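Course reader, Unit 6: Reporting on School District Budgets and Boundary Changes

These notes accompany the August session and should be read before the seminar, which begins at 1:30 p.m. The reading packet contains the Whitfield enrollment tables and the two board agendas cited below.

## 6.1 Why boundary changes are reported badly

An attendance boundary decides which school a child is assigned to. Boards redraw these lines when a building is too full, when another is too empty, or when a school closes. Coverage tends to begin on the night of the vote, by which time the staff proposal has usually been public for months. Students should learn to find the proposal in the agenda packet, where it often appears under a heading such as "facilities" or "long-range planning."

Three documents are needed before any interview is requested:

- the current enrollment count, by school and by grade
- the stated capacity of each building, with the date it was last calculated
- the map, in both its present and proposed form

Capacity deserves particular care. A district may count portable classrooms in one report and leave them out of the next. A school described as "over capacity" in the first may be well within it in the second.

## 6.2 The Whitfield case

The Whitfield district proposed moving 300 students from Norkia Elementary to Kokine Elementary. Norkia enrolled 1,308 students at the time, in a building planned for far fewer. The proposal exempted students entering their final year, and 115 families applied for a further exemption on grounds of child care or transportation.

Early coverage reported the 300 and omitted the exemptions. Readers were left with the impression that every family east of the rail line would be moved, and the district office issued a correction that few outlets carried. Compare the agenda summary with the full staff report and note where the exemption language appears. In the summary it is missing. In the report it is on page 18.

The board split its decision in two. It approved the new line in the first meeting and postponed the bus routes to the second. A story that treats the first vote as final leaves out the matter most parents had come to discuss.

## 6.3 Attribution in public comment

Public comment is part of the record and may be quoted. Speakers often give a name and a neighborhood only. Do not add an affiliation that was not stated, and do not describe a speaker as representing a group unless the speaker claimed to. Where a minor speaks, follow the newsroom's written policy and consult the instructor before filing.

Written comments submitted in advance are normally attached to the minutes. They may be longer and more exact than the spoken version. If the two differ, say which one is being quoted.

## 6.4 Closed session

State law sets out the matters a board may discuss in private. Personnel, litigation and student discipline are common grounds. A boundary change is seldom one of them. The agenda must list the ground for each closed item, and any action taken must be reported when the board returns to open session. Remain in the building until it does.

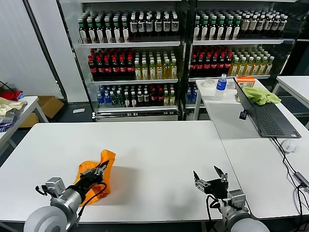
Disora wrote in the margin of last term's notes that this section should also cover work sessions, where no vote is taken but members often settle their positions aloud. The point is accepted. Work sessions are open to the public in the Whitfield district, and the minutes are brief, so attendance is the only reliable way to learn what was said.

## 6.5 Assignment

Write a news story on the second Whitfield meeting, using the packet and the audio recording. The story must state the number of students affected, explain the exemptions, and identify what remains undecided. Include one paragraph on transportation.

Submit a source list with the story, giving the document title and page for each figure. Work without a source list will be returned unmarked. Corrections to the enrollment tables will be posted to the course page before the seminar.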